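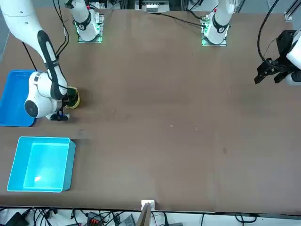
Ticket abierto 2026-08-06. Sonda de turbidez Skunau, estación baja del arroyo Lodeo, parcela de pinar. Se queda clavada en 2000 NTU desde la última crecida y no baja ni con agua clara. El nivel sí va bien, la temperatura tambien. Limpié la ventana óptica dos veces con cepillo blando, nada. Cambié la marca de la estaca para leer la regla desde la orilla: ahora lleva un amarillo como el del cilindro de la foto, se distingue mucho mejor que el negro de antes, que con sombra se perdía. Lectura manual y sensor de nivel coinciden, o sea que el problema es solo la óptica.

Probado hasta ahora:
- reinicio del registrador, igual
- cable de repuesto, igual
- sonda en cubo con agua de garrafa: baja a 230 y ahí se queda, tampoco es normal
- batería bien
- firmware: no lo he tocado, sin cobertura en el valle

Falta probar la sonda en la estación alta. No fui, la pista esta cortada por un árbol.

Otra cosa, por si influye: hay hojarasca y ramas finas enganchadas en la jaula. Las quité y a la visita siguiente otra vez igual. La sonda está a 23 cm del fondo, como decía la hoja de instalación de Van Wijk.
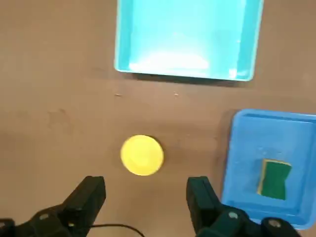
Busisiwe Mahlangu responde que el 2000 es el tope de escala y no una medida, y que el 230 en cubo apunta a biofilm o a una raya en la ventana. Pide repetir el cubo con paredes negras mate, la sonda centrada y sin burbujas, y mandar 4 lecturas seguidas con la hora. Y que no se use el cepillo en seco.

Hecho. Cubo negro, sonda sumergida un rato antes. Lecturas: 4, 4, 5, 4. O sea el cubo blanco estaba reflejando, fallo mio. De vuelta en el arroyo, otra vez al tope. Quito la jaula entera y baja sola. Hay una rama metida por detrás, pegada a la ventana, que desde arriba no se ve.

Pendiente:
- jaula nueva con malla más abierta, pedida a Fultilier
- marcar como dudosos los datos desde la crecida, no borrar
- revisar otra vez en octubre, cuando caiga mas hoja

Dejo el ticket abierto hasta que llegue la jaula. Si alguien tiene la hoja de calibracion vieja que la suba, la mía está ilegible.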